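티켓 번호 465
제목: 재고관리 프로그램에서 품목 사진 업로드가 중간에 멈춤
제품: Stotum 재고관리 (웹 버전)
요청자: Sumeya Tekleab, Salport 비품관리 담당
접수일: 2020년 8월 6일
우선순위: 보통
상태: 해결됨

[요청 내용]
품목 등록 화면에서 사진을 첨부하면 진행 막대가 76%까지 올라간 뒤 더 움직이지 않습니다. 오류 메시지는 나오지 않고, 취소 버튼을 눌러도 창이 닫히지 않아서 브라우저 탭을 강제로 닫아야 합니다. 다시 로그인하면 품목명과 수량은 저장되어 있는데 사진 칸만 비어 있습니다.

4월에 등록할 때는 같은 방법으로 문제없이 올라갔습니다. 그 사이에 저희 쪽에서 바꾼 것은 사무실 공유기와 사진 촬영용 기기입니다. 브라우저는 크롬이고 파이어폭스에서도 증상이 같습니다. 다음 주에 실사가 잡혀 있어서 그 전에 해결되면 좋겠습니다.

[답변 1, Tistico 기술지원]
문의 감사합니다. 원인을 좁히기 위해 다음 내용을 확인해 주십시오.

첨부하려는 파일의 형식과 용량
파일 이름에 한글이나 특수문자가 들어 있는지 여부
휴대전화 테더링으로 접속했을 때도 같은 증상인지 여부
작은 파일(1MB 미만)도 같은 위치에서 멈추는지 여부

브라우저 캐시 삭제는 이미 해 보셨다면 다시 하지 않으셔도 됩니다.

[답변 2, 요청자]
캐시는 두 번 지웠고 변화가 없었습니다. 파일 형식은 JPG이고 용량은 장마다 다릅니다. 큰 것은 최대 50MB 정도 됩니다. 파일 이름은 창고 위치와 품목명을 붙여서 만들기 때문에 한글과 괄호가 들어갑니다.

테더링으로 접속해도 똑같이 멈췄습니다. 1MB가 안 되는 파일은 한 장 올라갔고 한 장은 안 올라갔습니다. 올라간 파일은 이름이 영문이었습니다. 거래처인 Altıntaş에서 받은 제품 사진도 시험해 봤는데 용량이 작은데도 안 됩니다. 그 파일 이름에는 거래처 이름이 그대로 들어가 있습니다.

[답변 3, Tistico 기술지원]
보내 주신 내용으로 내부 환경에서 재현했습니다. 서로 다른 문제가 겹쳐 있습니다.

첫째, 파일 이름 처리입니다. 최근 업데이트 이후 파일 이름에 영문, 숫자, 하이픈, 밑줄 이외의 문자가 들어가면 서버가 임시 파일을 옮기는 단계에서 실패합니다. 이때 화면으로 오류가 전달되지 않아 진행 막대가 멈춘 것처럼 보입니다. Altıntaş의 점 없는 i와 s 아래 꼬리표도 여기에 해당합니다.

둘째, 용량 제한입니다. 같은 업데이트에서 첨부 한도가 파일당 20MB로 바뀌었는데 안내 문구가 이전 값으로 남아 있었습니다.

수정 버전이 나올 때까지 다음 순서로 처리해 주십시오.

1. 파일 이름을 영문과 숫자로 바꿉니다.
2. 사진 크기를 긴 변 기준 2000픽셀로 줄여 다시 저장합니다.
3. 품목을 새로 만들지 말고 기존 품목의 수정 화면에서 사진을 첨부합니다. 새로 만들면 수량이 중복으로 잡힙니다.
4. 저장 후 목록에서 미리보기가 보이는지 확인합니다.

[답변 4, 요청자]
안내대로 했더니 올라갑니다. 이름이 바뀌면 저희 엑셀 목록과 연결이 끊어져서, 원래 이름은 품목의 메모 칸에 따로 적어 두었습니다.
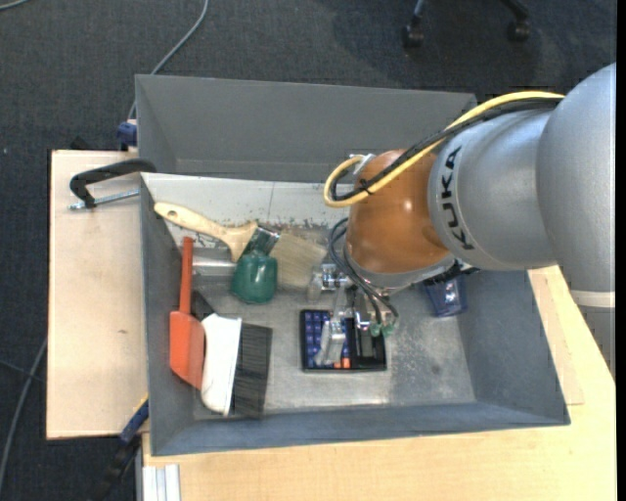

첨부 1. 회색 상자에 담긴 생활용품과 작업용품, KUKA 로봇 팔

미리보기는 나오는데 썸네일이 목록에서 옆으로 누워 보이는 품목이 있습니다. 눌러서 크게 보면 방향이 맞습니다. 급한 문제는 아닙니다.

[답변 5, Tistico 기술지원]
썸네일 방향은 파일에 기록된 회전 정보를 목록 화면이 읽지 않아서 생기는 현상입니다. 별도 건으로 등록했습니다. 사진을 편집 프로그램에서 한 번 열어 회전한 뒤 저장하시면 당장은 맞게 표시됩니다.

파일 이름과 안내 문구 수정은 버전 2 패치에 포함되었고 오늘 저녁 서버에 적용됩니다. 적용 후에는 한글 이름 그대로 올리셔도 됩니다. 용량 한도는 20MB로 유지되며, 초과하면 업로드를 시작하기 전에 경고가 나옵니다.

[답변 6, 요청자]
패치 적용된 뒤에 한글 이름 파일과 Altıntaş 파일을 올려 봤고 둘 다 정상입니다. 20MB 넘는 파일은 경고창이 뜹니다. 이미 이름을 바꾼 파일은 그대로 두겠습니다. 티켓 닫아 주셔도 됩니다.

[처리 기록]
원인: 파일 이름 문자 처리 오류, 첨부 한도 안내 문구 불일치
조치: 서버 패치 적용, 안내 문구 수정
남은 건: 목록 썸네일 회전 표시 (별도 티켓에서 진행)
종료 처리: Tistico 기술지원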